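Forum > Manipulation and learning > Methods
Thread: Dropping the cluttered-desk demos made my policy better??

tustia_tom
Aug 31, 2022
Right, I need someone to tell me where I've gone wrong. I've been training a pick-and-place policy from hand-held gripper demos, 1,563 of them, all recorded on desks and benches. On a whim I threw out every demo from the messiest desk and retrained. Success on the held-out tasks went up. I thought clutter was meant to help! Same network, same number of training steps, same eval objects. Has anybody else seen this?

bandelier
How many eval trials? If the answer is 10 I'm going back to bed.

tustia_tom
40 per policy. 27 successes with everything in, 31 without the messy desk. I know, I know, it isn't massive.

bandelier
It isn't anything. Four trials' difference out of 40 is well inside the noise. Run it again with different seeds and I'd bet a pint it flips.

cledside_lou
Bit harsh, but yes on the seeds. I'd also look at the "same number of steps" bit. With fewer demos you're going over each remaining one more often, so you've changed two things at once. We got caught by exactly this at Cledside last October and spent ages arguing about backgrounds when the smaller set was simply being trained for longer (per demo, I mean). Drop a random chunk of the same size and compare against that.

tustia_tom
Oh that's annoying, I hadn't thought of the random drop. Will do. I still think there's something in it though, the gripper sits in the same part of the view every time and everything behind it is just... loads.

zaugg_and_sons
I'm with Tom on this one. Fisheye views take in the whole room, and if all your demos from one desk share one background the policy can latch on to the background instead of the object. Burgi Hollenstein did a talk at our place where she masked out everything beyond the desk and got steadier grasps. Small study, but she ran the seeds.

bandelier
Masking the background and deleting a desk are different experiments! One keeps the demos. If masking helps, fine, I'll believe the background story. Deleting tells you next to nothing.

cledside_lou
Agree with bandelier there. Tom, can we see what you call messy? One person's messy is my kitchen table.

tustia_tom
Fair enough. Three from the batch I took out. 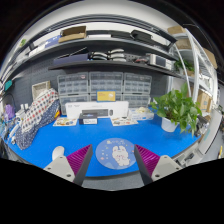
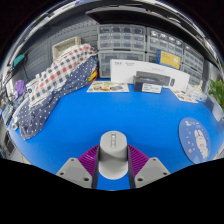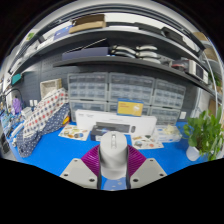
Blue desk, gripper view, all three from the removed batch.

zaugg_and_sons
Lovely amount of stuff. See how the drawers come in every time? I'd mask from the back of the desk upwards and leave the desk itself alone.

bandelier
Hm. Busier than I pictured. I'd still want the random drop first, then the mask, three seeds each, and more than 40 trials if you can stand it.

tustia_tom
Random drop is queued. Masking will have to wait till I've written something that copes with the plant, the leaves go right up over the background and I don't fancy cutting round them by hand.

cledside_lou
Just mask straight through the plant, it won't mind. And post the numbers even if they're dull please!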